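The Brush on Tindholm Street

My aunt left me her dressing table, 80 pounds in a biscuit tin and every make-up brush she'd ever owned, and I was supposed to be sorting them. By teatime I'd done two! I kept picking one up and remembering her at the mirror, mouth open, telling me never to marry a man from Zimport (she had, twice).

The slim black one was her favourite. She did her eyelids with it for weddings, funerals and the bus. 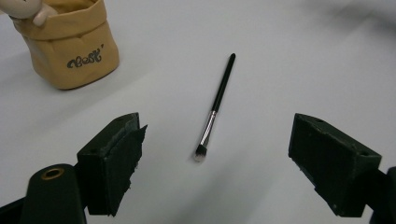
Danylo Zinchenko rang in the middle of all this and said I should keep the lot, because a good brush outlives whoever buys it and I'd only be cross in March when I wanted one. I told him I had 6 already. He said I had 6 bad ones.

So I wiped down the white table again, which didn't need it, and put the kettle on, and came back and wiped it some more.
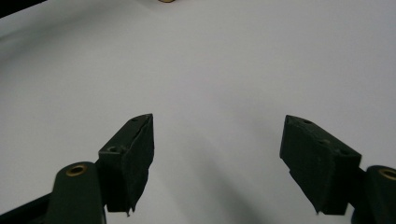
I'd got it into my head that if I laid everything out properly she'd somehow tell me what to do. She was bossy enough. What I heard was next door's telly and the Moroz van reversing, and then my own voice saying, quite loudly, "Well, you could have labelled them."

I sat down after that. I tried the bristles on the back of my hand, the way she used to on mine, and it tickled just the same.
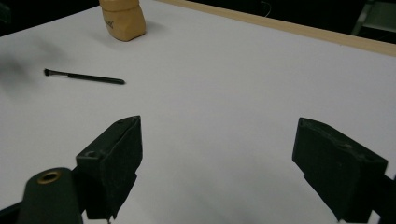 What I Kept

The black brush, the biscuit tin and the mirror. The rest went to my cousin at Watis, who cried down the phone and then asked about the dressing table.

Comments (2)

Petal: The bus! My nan was exactly the same.

inkyfingers: More about the man from Zimport please

More short fiction
The Tindholm Ferry
600 Buttons
Moroz and Daughter

Contact us | © Watis Stories | Back to top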